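How a library knows where every book is

By Þórey Lauritsen
December
Filed under: Finding Out > Books and Libraries

Selton Library has shelves on two floors, and thousands of books on them. If you ask for a book about volcanoes, the person at the desk can tell you where to look in less than a minute. They have not learned the place of every book by heart. They use a catalogue.

A catalogue is a list of everything the library owns. Each book has its own entry. The entry gives the title, the name of the writer, what the book is about and where it is kept. It also says whether the book is in the library or out on loan.

Before libraries had computers, the catalogue was made of cards. Each card was about the size of a postcard cut in half, and the cards stood in long, narrow drawers in alphabetical order. Most books had more than one card. One was filed under the writer's name, one under the title and one under the subject. When a new book arrived, somebody had to type all the cards and put each one in the right drawer. A card put in the wrong place could stay lost for years.

Selton's old card cabinet had 145 drawers. It is still there, next to the stairs, and you are allowed to open it.
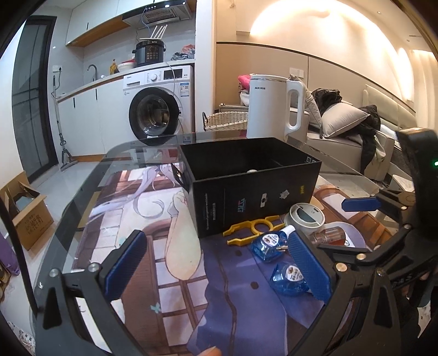

Today the catalogue is kept on a computer. You can search it from the library or from home. You can type in one word, such as "owls", and the computer looks through every entry for that word. It doesn't mind if you have forgotten who wrote the book.

Finding the entry is only half the job. You also need the shelf mark. This is the short code on the spine, which is the narrow edge you see when a book is standing on a shelf. At Selton the code has a number and three letters. The number stands for the subject and the letters come from the writer's surname. A book about animals by Kayode Isah would have the animal number, then ISA.

Books are put on the shelf in number order. If two books have the same number, you look at the letters and go by the alphabet. Story books usually have no number. They are kept together and sorted by the writer's name.

What is the barcode for?

The shelf mark tells you where a book belongs. The barcode tells the computer which copy it is. Selton might have two copies of the same story, and they will have the same shelf mark but different barcodes. When you borrow one, the scanner reads the stripes and the computer links that copy to your library card. When you bring it back, the link is removed.

Sometimes the computer says a book is in, but it isn't on the shelf. Another reader may be looking at it, or it may have been put back in the wrong place. Elínborg Hedegaard checks the children's shelves at Selton every morning before the doors open. Last month she moved 301 books back to where they should be.

If you take a book down and can't remember where it came from, leave it on the trolley at the end of the row.

Words to know
Catalogue: a list of everything a library owns
Shelf mark: the code that shows where a book is kept
Spine: the edge of a book that faces out on the shelf

Last updated: December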